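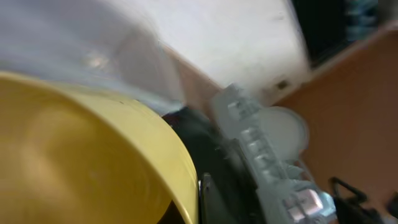 Wrist cam, mid-move. Yes it's blurry. More on blur further down.

02/09/2023

Quick one tonight, writeup is due and I'm procrastinating.

So the blur result. For weeks the Plurkance policy has been fine on slow stuff and dumb on fast stuff, and I kept blaming the network. Bigger encoder, smaller encoder, more dropout, whatever. Then I went through the wrist frames one at a time with a coffee and a bad attitude. A lot of them look like the one at the top. Something big and yellow, the gray toothed part of the gripper, a lot of smear. If I can't say where the edge of that yellow thing is, why should the model?

The method is dumb simple. Every wrist frame gets a sharpness score (variance of the Laplacian, you can find it in any textbook). Low score, the frame gets less weight in the loss. That's the whole thing. No deblurring, no fancy filter, nothing thrown out. I did try throwing them out first and it was worse, the policy got jumpy right at the start of a reach. My guess is it needs to know that fast motion exists, it just shouldn't be trusting the pixels.

Trained on 558 demos, 16 frames per chunk, same seed as the old Bretero baseline. Ran 20 trials each. Baseline finished 9, weighted one finished 14. Small numbers, I know, I know. But the misses changed too. Old one misses by a finger width and closes on air. New one mostly gets there and then hesitates, wich I can live with for now.
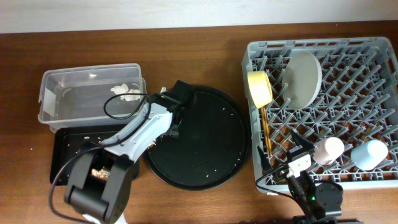 The head view is what saves us when the wrist goes to mush. It moves less, so its scores stay high nearly the whole episode, and when the wrist weight drops the loss leans on the head camera without me doing anything clever. Where it doesn't help is small stuff in clutter. Take the dish rack, pink cup and light blue cup down among the pegs, one gripper right up by the pink one. From up there a few pixels decide whether a finger goes next to a peg or into it. Crumbs on a black platter, same problem, tiny and pale and everywhere.

Next up: score per patch instead of per frame. The gripper ridges often stay readable while evrything behind them smears, so one number for the whole frame is throwing away good pixels. Kvam loader needs a rewrite for that, ugh. It still has a resize function in it from 2014.

Code goes up on the Stadetti page once I've stripped out the hardcoded paths. Later in September, probably.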